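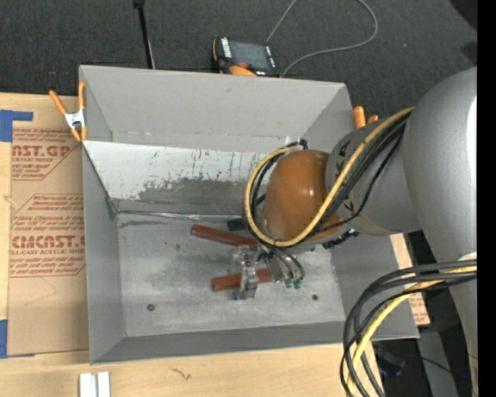 How do I get old tape residue off the bottom of a gray bin?

Maribel Palomino
June 2023
I've got a big open bin that sits on a wooden table, and the bottom is a mess – smudges, fine scratches, and a gummy line where I peeled up some clear packing tape. Dish soap did nothing. I don't mind the scratches so much, I just want the sticky part gone so stuff quits grabbing when I slide it around. Do I need a special cleaner?

Zofia Jabłońska
Try plain cooking oil first! I rub a little on, go make coffee, and then push the gunk off with an old plastic card (never a razor blade, ask me how I know). Wash with hot soapy water after or you'll have a greasy bin. Mine took 2 rounds. For the smudges I use baking soda paste and a soft rag, but test a corner because it can dull a shiny surface.

Behrouz Shojaei
just put new tape over it

Jonatan Hellström
Oil works, but I like rubbing alcohol better for thin residue – no greasy mess to wash off. Open a window. If the bin is painted, try it somewhere hidden first, I took a patch of color off mine last November. The scratches are staying, I'm afraid.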